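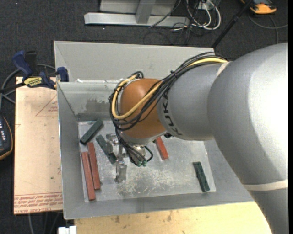
Ticket 484: Zipper on Lowther patrol bag splits behind the slider
Product: Lowther duty bag, large, black
Opened by: Rangi Tomoana, Tanenville
Handled by: Kheri Rotich, Drelter gear support
Status: Closed, part sent

Rangi Tomoana, 8:10 am
Main compartment zipper closes fine and then opens again behind the slider, like it has changed its mind. Bag is 13 months old. It rides on the passenger seat with a ticket book, gloves, flashlight, rain jacket and a lunch I would prefer to keep private. Your website says the bag is ready for anything. I'd settle for ready for Tanenville.

Kheri Rotich, 9:25 am
Sorry about the lunch. Two things to check. Are any teeth bent or missing where it splits? And does it split along the whole run or only at the corners?

Rangi Tomoana, 12:40 pm
No missing teeth. Whole run, worse on the corner by the radio pocket. I ran a candle along it because my father swears by that. It now splits more smoothly.

Kheri Rotich, 1:05 pm
Wax helps a sticky zipper. Yours has the opposite problem. Please empty the bag, close it and see if it holds.

Rangi Tomoana, 4:50 pm
Holds when empty. I have therefore invented a very expensive cushion.

Kheri Rotich, 5:15 pm
Then the coil is fine and the slider has worn loose. If you have pliers, squeeze the back edge of the slider a little on each side. Go easy, they crack. Also, is the divider in the middle slot or the end one?

Rangi Tomoana, 7:30 am
End slot. Was there a rule? The care card has 130 words on it and most of them are "do not bleach."

Squeezed the left side, better. Squeezed the right side, heard a click, now have a slider in two pieces.

Kheri Rotich, 8:45 am
That's the crack I mentioned. Replacement slider and a pair of end stops going out today, no charge, warranty runs two years. Put the divider back in the middle slot when you repack. In the end slot everything leans on that corner.

Rangi Tomoana, 6:20 pm
Parts arrived. Took the old end stop off, threaded the new slider on the second try (first try was upside down). Packed full, divider in the middle, jacket on top. Closed, and stayed closed for a whole shift.

The shoulder strap pad has started to peel. Same ticket or new one?

Kheri Rotich, 6:35 pm
New one, please. Pick "straps" from the menu. Closing this.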